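The Night Pills

Vokness came in a white box with a leaflet folded so many times it was thicker than the card of tablets. My sister-in-law swore by it. She also swore by magnets.

I had not slept more than 3 hours at a stretch since February, so I paid my money in Toledo and took it home and read the leaflet standing up.

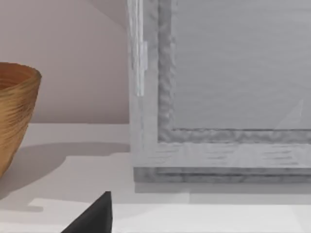
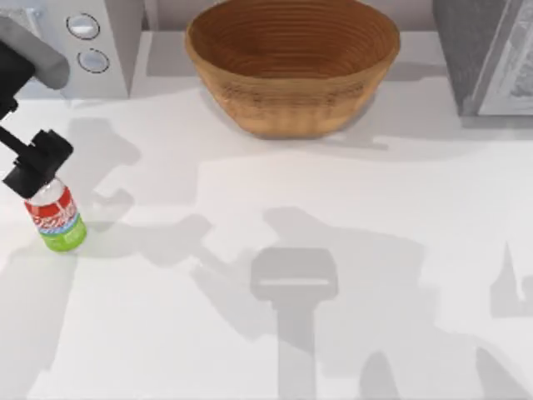
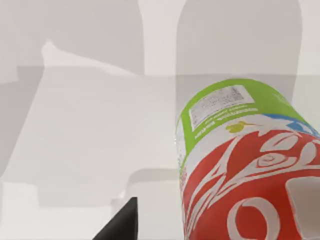
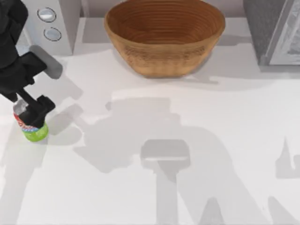
What the leaflet said

It said Vokness was believed to act on the part of the brain that decides when the day is over. Believed by whom, it didn't say. It said the tablets had been tested on 542 adults, most of whom "reported an improvement." I have reported improvements myself. I once reported one to a dentist so he would let me out of the chair.

Possible effects were dry mouth, vivid dreams, a feeling of having left something switched on, and sleepiness. I read that last one twice. You would think they'd have put it on the front.

I took one at ten and lay down. At two I was still lying down. I had the dry mouth.

The help line

The number on the box belonged to a firm called Manholm. A recording told me my sleep mattered to them. Then there was a pan flute. Then a woman, a real one as far as I could tell, asked me how many nights I'd been taking the product.

"One," I said.

"We recommend 90 nights before judging the results."

"Do most people get better in 90 nights with nothing?"

I could hear her turning pages. She had a nice voice, tired, the kind you get from working the hours she was working. She said that was a question for my pharmacist.

"Do you take it?" I asked.

"I'm on nights," she said. "I'm supposed to be awake."

We talked for a while. She told me the dreams were the main complaint. People called up wanting to describe them and she had to type them into a box on her screen that stopped taking letters at 2,000. Most dreams, she said, ran over. She had started leaving out the stairs. Everybody's had stairs.

Kosow

On the ninth night I dreamed I lived in a town called Kosow, where all the pharmacies were open and none of them sold anything. The man behind the counter asked what I'd been promised. I told him, and he wrote it on a bag and handed me the bag, folded over at the top and empty. I was so pleased with it. I went down a great many stairs holding it against my coat.

Then it was ten past six and there was light around the blind.

I won't call that proof. I'd walked to the lake and back that day in bad shoes, and the neighbors were away with their dog. Any of it could have done it. My sister-in-law said, "You see?" and I said I saw a dog in a kennel.

But I wanted to tell somebody about the bag, so that night I rang the number again. It was a different woman. She asked me to start from the beginning, and I left out the stairs to save her the room.

The box is in the drawer by the bed. There are tablets left. I keep meaning to skip one and see.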